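Home | News | Landlords | Letting Agents | Advice | Contact

We use cookies to improve your experience on this site. By continuing to browse you agree to our use of cookies.

October 14, 2022
By staff writer

Most arguments at the end of a tenancy come down to what the place looked like at the start. The head of inventories at Langlois, a property management firm with 200 rentals in the Andness area, has spent 14 years settling them.

"People think the fight is over big damage," she says. "It's almost always cleaning, then marks on walls, then things missing from the kitchen."

When she started, the move-in report was a single page with boxes for good, fair and poor. Tenants signed it at the office, often before they had seen the unit with the lights on. "Fair means nothing," she says. "You can't hold back money from someone's deposit with the word fair."

Her reports now run to 23 pages for a two-bedroom apartment. Every room has its own section, and each wall gets a line. Tenants have 4 days to send back corrections, and she wants them to use that time. A report that comes back with notes on it is worth more to her than one signed at the door.

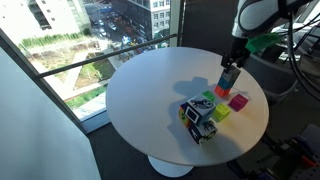 The firm moved from paper to Lonamen, a reporting app, and she has mixed feelings about it. Reports go out the same afternoon and the tenant's comments stay attached to the right room. But clerks who work from drop-down menus tend to stop writing. "I got one that said 'carpet, clean' for a room with a burn by the window," she says. "I sent them back to do it again."

Normal wear is the other sore point. Landlords who have just paid for new paint expect to see it looking new two years later. She tells them to work out how long the paint should last and charge only for what was lost. Some don't like hearing it, and a couple have moved to other managers.

Asked about a recent case, she mentions a house on Sketon Road where the owner wanted the full price of a stove. The move-in report listed the cracked knob and the worn seal. "He had signed it himself," she says. "We charged the tenant for an oven clean and gave back the rest."

Her advice to owners who manage their own property is to do the move-out inspection with the tenant present, with the first report in hand, and to put any deduction in writing that week.

Sign up for our newsletter to get landlord news by email.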